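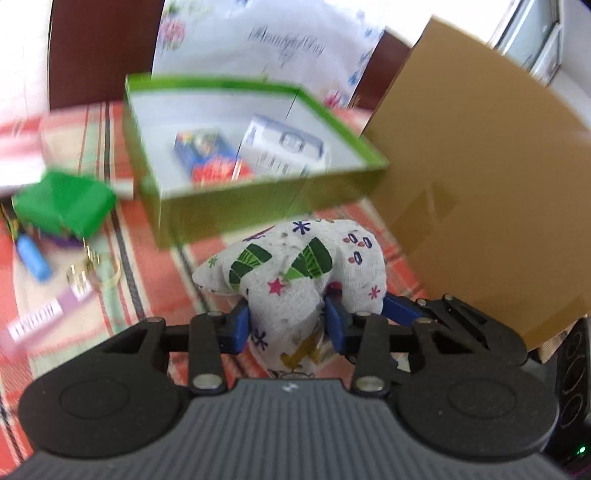 Packing soft toys for the post: an interview with Cempaka Lubis

Home Shop Repairs Journal Contact

Search the journal Enter keyword Go

Cempaka Lubis sews and mends stuffed fabric toys under the name Skomwood and sends them out from a table covered with a plaid cloth. She keeps the boxes there too, among them an open one with bright green rims and a white interior. Nia Gittins spoke to her in May about cloth, filling and cardboard.

The printed cottons come first in any conversation with Lubis. One of the toys is made of off-white cloth with green leaf or tree shapes, navy and pink stars and a mustard-yellow patterned section low down. She likes a small print on a pale ground for practical purposes. "A large motif gets cut in half at every seam," she said. "With small shapes you can place the pattern piece anywhere on the cloth and waste very little. The second cloth goes where the first one runs out. People think it was planned as a feature, and by now it is."

Her standard pattern is called the Toft. It has a lumpy outline and takes 66 grams of polyester filling. She weighs the filling on a kitchen scale before it goes in. An earlier version took 40 grams and went flat in the post.

"Underfilled toys crease across the middle," she said. "The crease holds the shape of the box and you can't fully press it out again. Overfilled ones strain the closing seam. I went up a few grams at a time until the lobes stood up by themselves."

The closing seam is a ladder stitch in doubled thread, with stitches 3 millimetres apart. Before packing she squeezes each toy between finger and thumb at the seam and watches whether the thread shows. If it does, the seam is opened and sewn again. She does the same with toys sent in for repair, where the fault is usually in the old thread and the cloth is still sound.

I asked how she chooses a box. Lubis measures the toy at its widest point without compressing it, then adds a finger's width on each side. She does not use vacuum bags. "They save on postage and you pay for it in returns," she said. "Filling that has been flat for a week has clumps in it."

Smaller goods often travel in the same parcel, and this is where most of her method lies. Cartons have hard corners, and a hard corner against a soft toy will mark the cloth. She packs anything in a carton first, against the walls of the box, and the toy goes in last, on top, with a sheet of tissue between. Loose items are not allowed to sit beneath it. Gaps at the sides are filled with folded paper.

Flat cardboard is cut down for dividers. She scores it with the back of a knife and folds away from the score – folding towards it splits the outer layer. A divider should stand a little lower than the rim so that the lid closes without pushing on it. She has tried two makes of ready-cut insert, Flirkik and Isano, and went back to cutting her own. The Flirkik was too stiff to fold by hand. The Isano folded well but came in one height only, and she was trimming every piece.

On the matter of the tablecloth she was brief. It stays on while she packs. A bare table shows every scratch from a box being turned round, and a cloth can be shaken out of the back door when the offcuts build up. Its one fault is that a red, pink, white and green check hides pins. She counts them back into the tin at the end of each session. There are 59.

Lubis takes repairs as well as new orders, and the two are kept apart until the labels are on. A repair goes back in the box it arrived in if the corners are still square. If they have softened she replaces it and moves the old card to the divider pile.

Asked what she would change, she named the tissue. "It's too thin. It tears when you lift the toy out, and then there are bits stuck in the seams. I have a heavier one on order, and I'll see whether it creases the cloth before I use it for everything."

Filed under: Sewing & Soft Toys, Packing and Post, Interviews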